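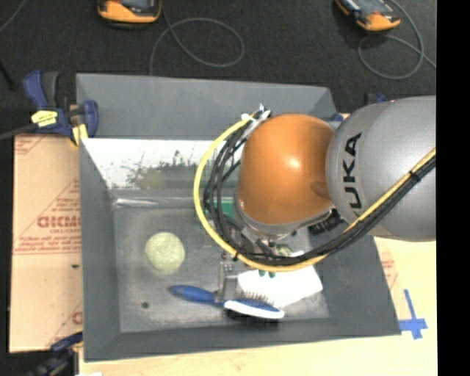

Dear all, the adhesive strips from Stikby hold well on tiles and glass, but on matt wall paint I would be careful with them. I sell the packs of 300 in my shop and most complaints come from bedrooms with fresh paint. For loose cables behind a desk I now tell customers to make a bundle first, like the black cables in the photo with the yellow one beside them, held with plain cable ties, and only then to fix the bundle to the wall. One strip carries a tidy bundle better than several strips carry single wires.

On November 19, 2023 someone wrote to the list:
> Has anybody here stocked the Stikby strips? Ramitz offers
> me a carton of 1,000 but I do not know the quality. My
> customers want to hang light frames and hide lamp wires
> in rented flats, so the strips must come off clean.
> Falcão has something similar but the postage is high.

To your question about coming off clean: yes, if you pull slowly and downwards, along the wall. With a hair dryer it goes easier. On wallpaper I do not recommend them at all – I had to refund 3 orders in March for torn paper.

A carton of 1,000 is a lot for a first order. Tollis sells smaller boxes, and the strips are the same as those from Ramitz, only the outer box is different. The Falcão ones I have not tried. If somebody has used them on matt paint, please write to the list.

Kind regards from a small shop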